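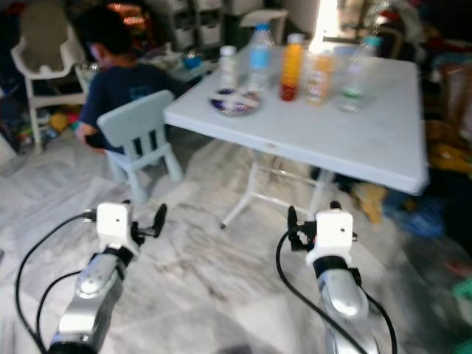
Lina Awadさんからは、保険証券が引き出しに何通もあるのに、どれがまだ有効なのか分からず、受取人が誰になっているのかも思い出せない、という相談をもらった。まず一覧表を作ってください、と返事をした。このページにはその表の作り方を書いておく。対象は個人で契約している生命保険と医療保険で、自動車保険や火災保険は含めない。

最終更新：2026年7月

## 用意するもの

- 保険証券(紙でもPDFでもよい)
- 保険会社から毎年届く「契約内容のお知らせ」
- 保険料が引き落とされている口座の通帳、またはカードの明細
- 勤務先の団体保険に入っている人は、その加入者票
- 表計算ソフト、または罫線のあるノート

証券が見つからない契約があっても、作業は始められる。お知らせのはがきか通帳の引き落とし欄があれば、保険会社の名前は分かるからだ。証券番号はあとで埋める。

## 手順1　引き落としから契約を洗い出す

証券からではなく、お金の動きから始める。通帳とカード明細を過去1年分見て、保険会社や共済の名前が付いた支払いを全部書き出す。毎月払いの契約はすぐ見つかる。見落としやすいのは年払いと半年払いである。

給与から天引きされている保険は通帳に出てこない。給与明細の控除欄を見る。項目名が「団体扱」「グループ保険」などと略されている場合は、総務に正式な名称を聞いておく。

保険料の払い込みが終わっている契約や、一時払いの契約も引き落としには現れない。これは証券とお知らせのほうで拾う。

## 手順2　証券と突き合わせる

書き出した支払いと手元の証券を、1件ずつ照らし合わせる。次のどれかに分かれるはずである。

- 支払いも証券もある：有効な契約と見て表に載せる
- 支払いはあるが証券がない：会社名だけ書き、証券番号は空欄にする
- 証券はあるが支払いがない：払込済みか、解約済みか、失効かを確認する

最後の分類は自分で判断しないこと。古い証券でも、払込済みで保障が続いていることがある。解約した覚えがあっても、転換や更新で番号が変わっただけの場合がある。保険会社の窓口に証券番号を伝えて確認し、回答があるまで証券は捨てない。

Ayman Khasawnehさんの表では、この分類に2件残った。片方はMedachの終身保険で、払い込みが終わって保障だけが続いていた。もう片方は以前の医療保険で、契約を切り替えた際に消滅していた。

## 手順3　表に転記する

列は次のように作る。順番は変えてもよいが、契約者・被保険者・受取人は隣り合わせにしておくと後の確認が楽である。

| 列 | 書く内容 |
|---|---|
| 会社名 | 合併などで社名が変わっている場合は現在の名前 |
| 種類 | 定期、終身、養老、医療、がん、就業不能など |
| 証券番号 | 枝番も含めてそのまま |
| 契約者 | 契約上の権利と義務を持つ人 |
| 被保険者 | 保障の対象になっている人 |
| 受取人 | 死亡保険金と給付金は分けて書く |
| 保障額 | 主契約と特約を別の行にする |
| 保障の終わり | 満期日、更新日、または終身 |
| 保険料 | 金額と払い方 |
| 払込の終わり | 年齢で書かれていれば西暦に直す |

特約を主契約の行にまとめてしまう人が多いが、行は分ける。特約だけが先に終わる契約は珍しくない。

記入例を挙げる。Medachの定期保険「Ene」に医療特約を付けている場合、主契約の行には死亡保障1,000万円、特約の行には入院日額と特約保険料の月1,522円を書く。特約の更新日が主契約の満期日より前なら、備考欄にもその日付を書いておく。

証券の文言が分かりにくいときは、無理に言い換えず、証券どおりに書き写す。「災害割増特約」と「傷害特約」は名前が似ていても、支払いの条件が違う。

## 手順4　受取人を確認する

表が埋まったら、受取人の列だけを上から下まで読む。見るのは次の点である。

- 結婚や離婚の前の指定がそのままになっていないか
- すでに亡くなった人が指定されていないか
- 姓が変わった人の名前が古いままになっていないか
- 複数人を指定している場合、割合が書かれているか

変更が必要なら、契約者から保険会社に請求する。死亡保険金の受取人を変えるときは、原則として被保険者の同意が要る。契約者と被保険者が別の人である契約では、先に本人に話しておく。受取人に指定できる範囲や必要な書類は会社ごとに違うので、請求書を取り寄せる際に確認する。

契約者・被保険者・受取人の組み合わせによって、保険金にかかる税金の種類が変わる。夫が契約者、妻が被保険者、子が受取人というように三者が全部違う契約には印を付け、税務署か税理士に相談するとよい。印を付けるだけなら、税金の計算まで自分でする必要はない。

医療保険では、指定代理請求人の欄も見る。被保険者が自分で請求できない状態になったときに、代わりに請求する人である。空欄になっている古い契約が多い。登録は無料の会社が多いが、特約の付加という扱いになることもある。

## 手順5　更新日を予定に入れる

更新型の契約は、更新のたびに保険料が見直される。通常はその時点の年齢で計算されるため、何もしないと上がることが多い。更新日の3か月前に、カレンダーに予定を入れておく。案内が届いてから考え始めると、ほかの選択肢を調べる時間が足りなくなる。

予定には次のことを書いておく。

- 会社名と証券番号
- 今の保険料
- 更新しない場合の届け出の締め切り(分かれば)
- 窓口の電話番号

更新をやめて別の保険に移る場合、新しい契約が成立して保障が始まったことを確かめてから、古いほうをやめる。健康状態によっては新しい契約を断られることもある。がん保険には、契約してから一定の期間は保障されない商品がある。その間は両方の保険料を払うことになるが、重ねておいたほうがよい。

## 保管と共有

表は印刷して証券と同じ場所に置く。データで持つ場合も、家族の誰か1人には置き場所を伝えておく。Grelineのような家計簿アプリに証券の写真を入れている人もいるが、スマートフォンのロックが解除できなければ家族は見られない。紙が1部あれば済む。

パスワードや暗証番号は表に書かない。口座番号も不要で、銀行名と支店名が分かればよい。

代理店を通して契約したものは、備考欄に代理店名と担当者名を書いておく。担当者が替わったら直す。Kinonのように複数の保険会社を扱う代理店では、契約ごとに担当が分かれていることがあるので、1件ずつ確認すること。

## よくある質問

**証券をなくした契約はどうなりますか。**
証券がなくても契約は続いている。保険会社に連絡すれば再発行してもらえる。証券を電子化している会社では、契約者専用のページから内容を印刷できることもある。

**会社名も思い出せない契約がありそうです。**
古い確定申告書の控えや、年末調整で出した控除証明書の写しを探す。生命保険料控除の欄に会社名が残っている。

**表はどのくらいの頻度で直せばよいですか。**
年に一度、控除証明書が届く時期に見直せばよい。引っ越し、結婚、出産、転職のときは、その都度直す。住所変更の届け出を忘れると、更新の案内も控除証明書も届かなくなる。

**共済も同じ表に入れますか。**
入れる。「保険料」を「掛金」と読み替えれば、列はそのまま使える。受取人については、あらかじめ規約で順位が決まっている共済があるので、指定していない場合は「規約どおり」と書き、規約の該当ページを一緒に綴じておく。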